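Fitzsimmons Clothing Hire: Frequently asked questions

How long can I keep an item?
Hire runs for two weeks from the day of delivery. You can extend once, for another 2 weeks, from your account page.

How do I send it back?
Use the bag it came in and drop it at any Surken parcel point. Hangers can stay with you.

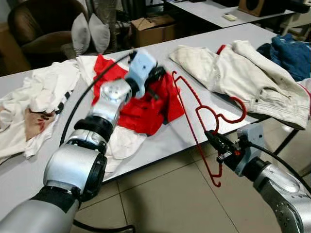 Red garment on a white cloth

Do I need to wash it first?
No. Cleaning is included in the price. Please don't use stain remover, even on small marks. 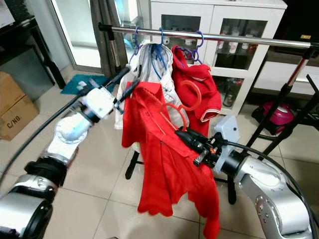 Red shirt on a hanger

Can I try things on before hiring?
Yes, at our Tritau shop. Quote the item number, for example 1738, and we will put it aside until closing time.
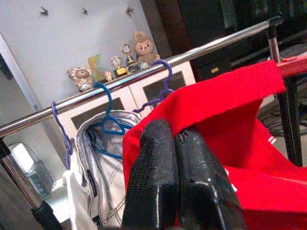 Shirts and light knitwear are kept at Tritau all year. Coats move to the Stullia branch in April and come back in September.
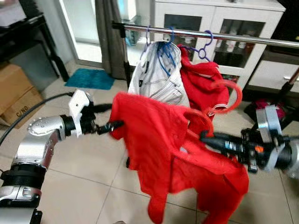
What if something doesn't fit?
Tell us by noon the day after delivery and we will swap it free of charge, if we have your size.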